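Hardware notes, June: clock drift on paired grippers

The fault reported last month by Farzana Qureshi is confirmed. When two hand-held grippers are run as a pair, their clocks separate over a long session. Both units sync at power-up and are not checked again until the files are pulled. After 50 minutes the worst pair was off by 70 milliseconds, enough to put one hand's grasp ahead of the other's in the merged record.

The Omo trainer accepted the files without a warning. The drift was found only when the test arm at Dravley let go of a towel with its left side before the right side had closed. No one was near the arm and nothing was damaged, but the handover had been logged as good in every source file. Mohsin Khokhar has gone back through 839 paired recordings and pulled 23 for realignment. Single-unit recordings are not affected.

Until the firmware patch is out, restart both units together every 15 minutes, and tap the fingertips against each other once at the start and once at the end of each take. Zarmeena Rana's script uses the two taps to work out the offset. Takes without a closing tap will be held back.

Realignment by hand depends on finding a moment that both cameras saw clearly. Rigid items are simple, as the contact shows up in a single image. Clothing is slower work. With a T-shirt held up in the air, like the white one with teal sleeves and "Strawberry" across the chest, one sleeve can hang down while the other swings out and blurs, and a blurred sleeve edge is a poor timing mark. Use the closing of the yellow fingers instead, and enter the unit number from the sticker on the plate (015, for one) so the offset is applied to the correct side. Send questions on held files to Maham Hashmi.

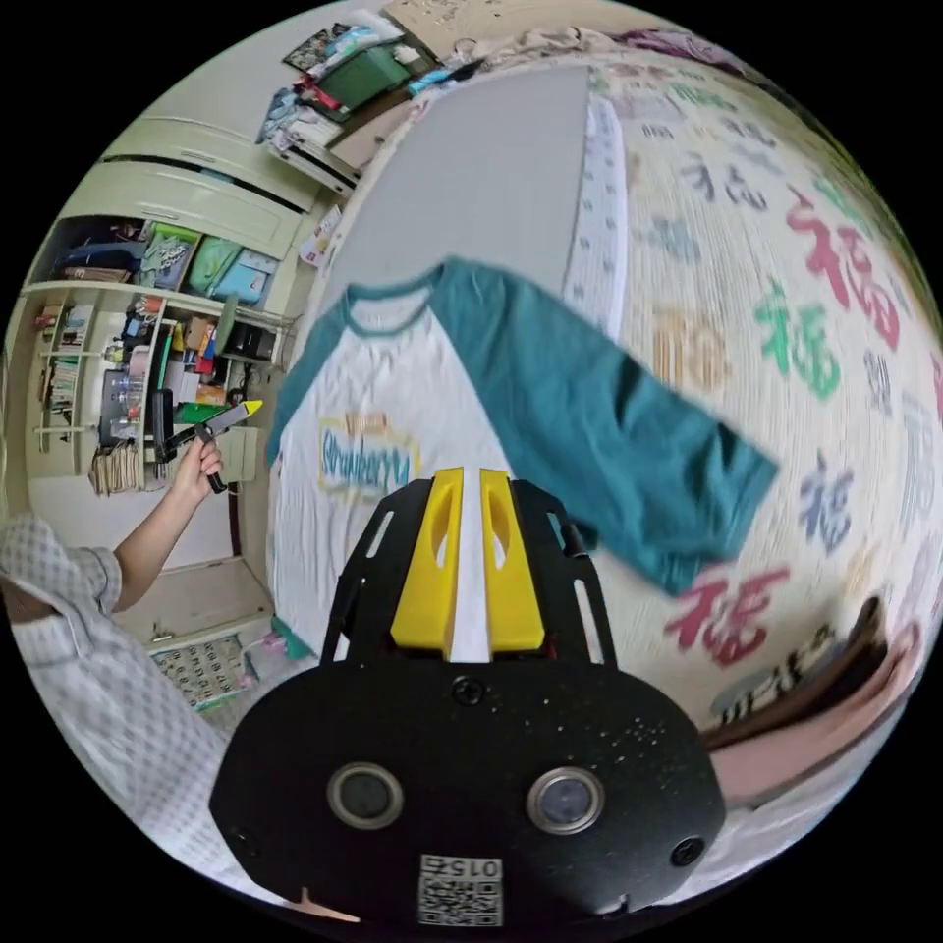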